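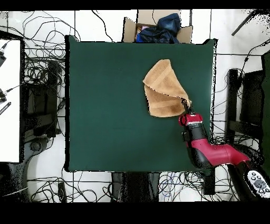 PRESS RELEASE
10 Nov 2025
For immediate use

Draltel finishes new labels for Mwakalinga coffee, and makes no promises about sales

Design studio Draltel has completed a new set of labels, shop signs and delivery cartons for the coffee roaster Mwakalinga. The new labels go on to bags as the old stock runs out, so both versions will be on shelves side by side for a while. Draltel would normally be expected to announce at this point that the work will transform the business. It has no evidence for that and is leaving it out.

The job began in June, when Mwakalinga asked for "a complete rebrand" after a run of complaints from shopkeepers. Draltel asked to see the complaints. Most were from people who could not tell the dark roast from the medium roast without picking up the bag. A few said the weight was hard to find. One said the bag was ugly. None asked for a new name, a new logo, a brand story or a mascot, all of which had been pitched to the roaster by other agencies.

"We were shown a proposal that ran to a great many pages and had the word 'journey' on most of them," said Jabari Ogola, who owns Mwakalinga. "I sell coffee. I wanted someone to tell me why people were taking home the wrong bag and bringing it back."

Draltel kept the name and the logo. The logo was drawn by a sign painter for the first shop, and the studio admits it has faults: the M is too wide and the tail of the final letter runs into whatever is printed next to it. Victor Okoth, design director at Draltel, redrew it twice and then advised the client against using either version.

"Mine were tidier," Okoth said. "I couldn't find anyone outside our office who cared. The old one has been over the door for 14 years and people know it. I would have been charging him to make it look like everyone else's."

What has changed

The roast name now takes up the top third of the front label, in capitals. Before, it sat beneath the logo in a thin script that filled in when printed on brown paper. Each of the four roasts has its own background colour, chosen to be told apart under poor shop lighting and by people who have trouble with reds and greens. The colours are also backed up by a bold stripe pattern, because the studio does not trust colour alone to do the work.

The weight, roast date and grind are together in a single panel on the front. The roast date used to be stamped on the base of the bag, where it rubbed off in transit. The paragraph about the founder's love of mountain mornings has been taken off the back. Ogola says he did not write it and has never been much of a morning person. In its place are brewing times for a pot, a filter and a pan on the stove.

All text is set in Elance, a plain typeface picked mainly for its numerals. Draltel looked at several faces with more character and found that the 6 and the 8 were too easily confused at small sizes. There is no deeper reason for the choice, and the studio would ask trade writers not to look for one.

How it was tested

Draltel is wary of most design testing, its own included. Asking people in a meeting room whether they like a label mostly tells you whether they are polite. For Mwakalinga, the studio put printed bags on a real shelf in a grocer's shop and asked 20 customers to fetch a named roast. They were timed with a kitchen timer. Nobody was asked for an opinion until after they had paid.
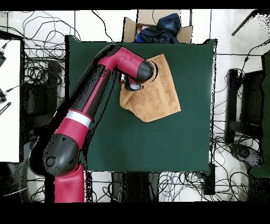
The first version did badly. Customers went for the brightest bag whatever they had been asked to find, so the bright orange planned for the light roast was dropped for a duller yellow. The second version did better. The studio will not be giving a percentage, as 20 people in one shop is too small a group to hang a percentage on, and figures of that sort tend to be repeated long after anyone remembers where they came from.

"I have sat on judging panels where an entry claimed its new packaging had raised sales by some huge amount," said Njoroge Shirima, who runs Draltel. "Then you read on and find the client also cut the price and opened in another town. Perhaps the label helped. I'd like to think so. But the entry form had no box for the other things, so they didn't get mentioned."

Shirima said the studio will go back to the same shop after the old stock has cleared and count how many bags are returned as the wrong roast. If the number has not dropped, Draltel will redo the front label without a further fee. That condition is written into the contract. It covers the label only — the signs and cartons are excluded, and the client knows this.

Cost and materials

The new labels use two inks where the old ones used five, and are printed on the same uncoated stock. The saving on each bag is small. Cartons are now a single size with a tick box for the roast, replacing a separate printed carton for each one. The warehouse asked for this some time ago, and Draltel does not claim the idea.

Mwakalinga had also been advised to move to a compostable bag and to say so prominently on the front. The studio looked into it and recommended waiting. The bag on offer breaks down only in an industrial plant, and there isn't one near most of the roaster's customers. A green leaf on the label would have been legal. Draltel thought it would also have been misleading, and the leaf has been left off.

The café chain Resto, which buys from Mwakalinga in bulk, will receive plain sacks with a large stencilled roast name. Shabani Kioko, who handles buying for Resto, was asked to comment on the new design. "It's a sack," he said. "I can read it from the door now. That's fine."

Availability

Bags with the new labels go to Mwakalinga's own shops first and to other stockists afterwards. Prices are unchanged. The shop signs will be replaced as they wear out.

About Draltel

Draltel is a design studio with a staff of 10. It works on labels, signs, menus and forms, mostly for food and drink businesses. It does not enter awards that charge a fee.

Press contact

Shabani Bakilana, Draltel press desk. Label artwork and photographs of the bags can be sent on request. Please do not describe the project as a rebrand.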